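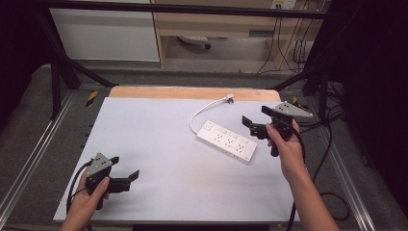

*Power strip task, hand-held grippers, with the plug lying near the far edge of the table.*

**To:** Felicidad Samonte
**From:** Boris Dumitrescu
**Date:** 13 January 2025
**Re:** Pinik, demonstration work

We have 1,544 demonstrations on disk against the plan you approved. I would not read much into that number. Nafula Okoth went through a batch of 144 from the power strip task and kept 140, which sounds fine until you ask what "kept" means. It means the tracking held and the plug ended up in a socket. It says nothing on whether the arm can copy the motion.

I have my doubts. People holding the grippers twist their wrists in ways our arms can't, and they feel the plug seat through the handle. None of that feel is recorded. The cord is the other trouble – it lies differently each time, and our demonstrators deal with it without thinking.

Eustaquio Pacheco still argues that hand-held collection is faster than remote control. He's right about speed. We have yet to compare the two on the same task with the same people, and until then I can't tell you the money is going to the better method.

Next:

- Run the comparison with six demonstrators.
- Have Ebony Prendergast replay kept demonstrations on the arms and log where they go out of reach.
- Hold off on new tasks until April.

No change to the budget is requested.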